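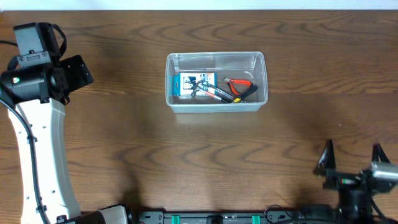
Plosthorpe Rainbow Archive: Frequently Asked Questions

What does the archive hold?
The catalogue lists 1,256 items relating to LGBTQ+ life in the district: newsletters, letters, badges, posters and recorded interviews. Of these, 621 have been digitised.

Can I view everything online?
No. Access to 194 items is restricted at the donor's request. Restricted items are marked R in the catalogue.

How do I request an item?
Email the catalogue number and your preferred date. Allow 4 working days. Requests are limited to six items per visit.

Can I donate material anonymously?
Yes. Select "Name withheld" on the donor form. The name is then stored separately from the catalogue record.

What if a letter or photograph identifies someone who was not out?
Report it using the privacy form. The item is removed from public view while the report is assessed.

Which file formats are accepted?
TIFF, PDF/A and WAV. Other formats are converted on receipt.

May I reproduce items in a thesis or zine?
Check the rights field first. Where it reads "Donor", written permission is required.

Last updated May 28, 2018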